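Remano two-arm kitchen kit: is it ready for chores?

Reviewed by Elli Lindqvist
16 January 2023

The Remano is sold as a robot you teach by hand. You hold a pair of grippers, do the job yourself the way you want it done, and the software turns those runs into something the two arms can repeat. The pitch on the box is that it will open cupboards, put dishes away, wipe counters and sort laundry. I had the kit for 11 weeks. I was mostly interested in the boring question of whether any of those jobs came out good enough that I would stop doing them.

Short version: one of them did, one came close, and the rest are not there yet.

What you get

Two hand-held grippers, two arms on a rolling base, a small computer, a bag of cables and a printed booklet. The grippers use the same fingers as the arms, so whatever you can grab with one, the arm can in theory grab too. They are bigger than they look on the product page. After a long session my wrists knew about it, and Driss El Ouafi, who shared the testing with me, switched hands more often than the booklet recommends.

Setup took most of a day. The software wants a marker check before every session and it is picky about light. If a check fails you start it again from the top. I would like a way to redo only the part that failed. The cables are also too short on one side and too long on the other, and I ended up buying clips.

Opening cabinets

This was the first job we taught and the one I spent the most time on. Cabinet doors are a good test. They look simple, but you have to find the pull, close on it without pushing the door, and then move in an arc with your wrist turning as the door swings. People do it without thinking. A machine that pulls straight back either slips off or strains the hinge.

Teaching it is tiring at floor level. You are bent over with a gripper in each hand, and lower cabinets make you approach the pulls from an awkward side.

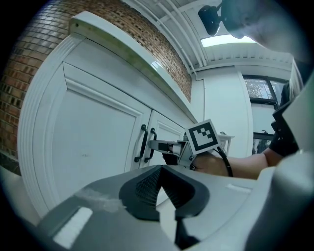 Going for the curved black pulls on the lower cabinet.

Where two pulls sit close together near the seam, the kit struggled. With the first set of runs it would often put a finger between the two handles and stop. We added more runs, approaching from farther out and slower, and that helped a lot. By the end we had 149 recorded runs on doors alone. In the final test I asked for the same door 53 times over several days, and it failed 7 of them. Most of those were misses on the first grab. The arm backed up and tried again twice, then gave up and waited for me.

Is that good? For a research bench, yes. For a kitchen, I am less sure. A door that fails to open once or twice a day is annoying if a person has to come over every time. I also found that what it learned did not carry over well. I moved the base to a different cabinet with flat knobs and it was close to starting from zero.

Putting dishes away

Plastic bowls and mugs went fine. It learned to hang mugs on hooks faster than I expected and that is the chore I would hand over today. It is slow. A rack of mugs that takes me a minute takes the arms long enough to make a cup of tea and drink it, but I don't have to be there.

Plates were a problem. The fingers hold a plate well enough at the rim, then the plate tips as it goes into the rack. We broke two and switched to camping plates. Cutlery I gave up on. The fingers are too thick to pick one fork out of a pile, and no amount of teaching changes the shape of the fingers.

Wiping counters

Close, as I said. It wipes where you taught it to wipe. If there is a spill somewhere else it does not care. It also presses the same everywhere, so dried sauce stays put. I ended up doing a second pass with a sponge on most days. Darcy Tawhiri, whose shop sells a competing arm under the Tawhiri name, told me theirs has the same trouble and that they are working on it, so take that as you like.

Laundry

No. It can lift a towel and drop it in a bin. It folded a hand towel in half several times and the results would not pass in my house. Shirts were hopeless.

How it compares

The Bravino is cheaper and has only one arm. For cabinets that is enough, and its door demo is smoother than what I got here. It falls behind as soon as a job needs something held open while something else goes in, which in a kitchen happens all the time. The Flukell is the one people will ask about. I tried it in July at Angus Fairweather's workshop, where it loads trays into a washer all day. It is very good at that and it has never been asked to do anything else. Angus has bolted the trays in place, taped the floor and put a rail where the base stops. If your chore can be fixed to the floor like that, machines can do it now and have been able to for a while. A home kitchen moves around too much. Somebody leaves a bag on the floor, or a door half open, and the whole plan is off.

Support

Two emails answered within a day, one never answered. A software update midway through lost my saved wiping routine. Declan Merrick on the user forum had a fix that worked, and it involved editing a settings file by hand. I would not ask my parents to do that.

Good points
Teaching by hand makes sense quickly – no code needed for the basics
Same fingers on the hand units and the arms
Retries on its own before calling for help
Quiet enough to run in the evening

Bad points
Hand units are bulky, especially down low
Marker check is slow and fussy
Learned doors don't carry over to new doors
Fingers too thick for cutlery
Updates can wipe saved routines

Who should buy it

Schools, labs and people with a small shop who have one or two steady jobs and some patience. If you like teaching it, you will get a lot out of it. If you want to come home to a clean kitchen, wait. I am sending the kit back and keeping the mug hooks.

Score: 3 out of 5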